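Wenby Garment Folding Records: data card

Version for release, 4th May
Maintained by Mihret Woldemariam and Imani Lindqvist, Arholm

Summary

The Wenby records cover the folding of everyday clothing on a flat table. The release holds 3,107 records, each beginning with a single garment laid out and ending when the fold is judged complete or is abandoned. It is intended for people who study how soft items are handled, sorted and put away.

Contents

Garments fall into 13 types, of which short-sleeved T-shirts are the largest. The remainder includes vests, long-sleeved tops, shorts, pillowcases and tea towels. Adult and children's sizes are both present. Each record carries a garment number, a type, a main colour, a note of any print and the fold requested.

Plain and printed garments are listed separately. A printed front gives a clear sign of which way up the garment is lying, and results for the two groups should not be combined without saying so.

Starting layout

T-shirts are placed flat with the body opened out and the sleeves spread. Garments are not ironed beforehand, and light creasing across the body is accepted. The neckline may point in any direction; users should not assume that the hem is nearest to the person reading the record.

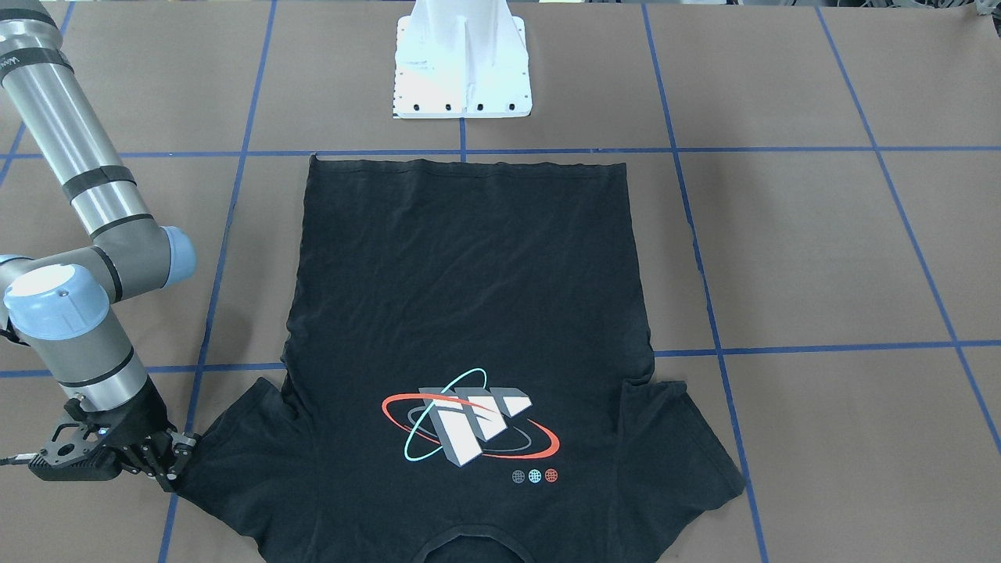 Dark garments need particular care. Seams and fold lines are harder to make out on black and navy cloth, and the notes for these items were checked by a second reader in March. Where the two readers disagreed, both notes have been kept.

Folds

Three folds are used for T-shirts: in half along the length, in thirds with the sleeves turned in, and the shop fold, in which the print finishes uppermost. The written instructions for each are in the folder named Lemma – the same wording was used throughout.

Known limits

No garment has buttons or a zip. Knitted jumpers were left out because they stretched with repeated use. The colour field gives one word only and is of little help for striped items. Garments 41 to 50 were renumbered after the first version, and older notes may still show the previous numbers.

Use and contact

The records may be used for teaching and research, provided that the Wenby name and the version are stated. Corrections should be sent to Imani Lindqvist at the Arholm office, quoting the garment number.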